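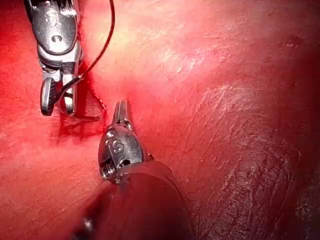 Rollcombe Rants – README for the text and audio collection

Hello, and welcome to the folder. Rollcombe is a set of 300 short spoken complaints that I wrote and performed over one long winter residency at Nivthorpe, mostly in the evenings, mostly at the kitchen table, and once (I still wince a little) on the back steps in the rain. Each one is a small grumble about something: bus timetables, the price of lemons, people who clap too early. They were read aloud first and typed up later, so please be kind to the spelling.

What you get

texts/ holds the pieces as plain text, one per file, in the order I performed them.
audio/ holds the readings. 13 are missing because the recorder was switched off, and I didn't have the heart to fake them afterward.
prints/ holds scans of the 2 posters Jolanta Baran made for the closing night at Cadwaladr, which I love dearly.
notes.txt is everything else – titles I dropped, lines people shouted back, a soup recipe.

Language and editing

Everything is in English, apart from a few Polish curses I left alone. I fixed obvious typos and changed the names of neighbors. The whole lot comes to 1168 paragraphs if you count the one-word ones, and I do!
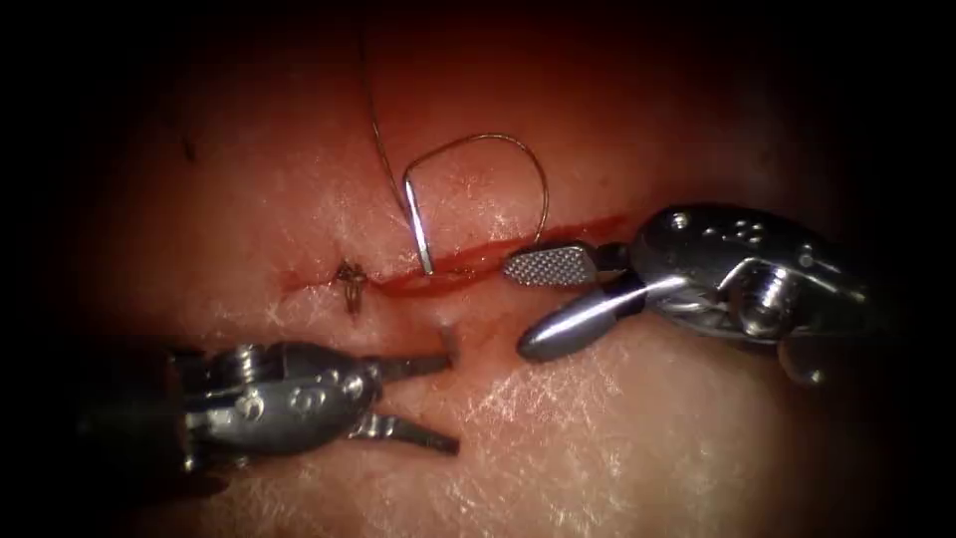

Leszek Gajewski wrote back after the first version to say that the rants read much angrier on paper than they ever sounded in the room, and could I please tell people to listen before they read. So, please listen before you read.

Using it

Perform them, translate them, cut them up for collage. Just put my name somewhere and don't sell them as greeting cards. If you do stage a few, I'd be so happy to get a note about how it went, even a grumpy one.

Elżbieta Brzozowska, November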